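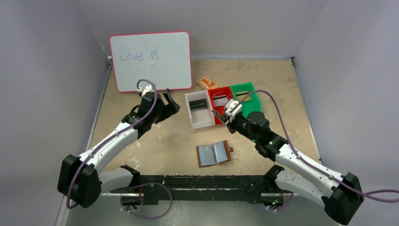
Back of the bench, with the little red-framed whiteboard.

July 1, 2025

Glue day again! I finally opened the Gerkden hide glue (the pearls, not the flakes) and soaked 62 grams overnight in cold water. It swelled up nicely and melted without lumps, so I'm happy with that jar. The Grendbridge stuff from December still smells like a wet dog and I'm not putting it near a book anyone cares about.

Two test spines done on scrap text blocks. Spine A got one thin coat and mull, spine B got two coats with a layer of Kanaan paper between them. B feels stiffer when I open it flat, maybe too stiff for a cookbook, but it doesn't crack. A flops open beautifully and I kind of love it. I'll leave both under the press and flex them again tomorrow before I pick one for the 700-page atlas – that thing is a brick and I keep putting it off.

Note to whoever uses the pot next: keep it under 145 F, please. And we're low on linen thread.

Comments

Did you size the Kanaan paper first? Mine drank up all the glue.

Go with A for the cookbook, B for the atlas!

Recent entries
Paring leather with a dull knife
Geden board shears, new blade
Marbling tray cleanup

Questions? Leave a note at the bench
© 2025 Geden Bindery Notebook
Back to top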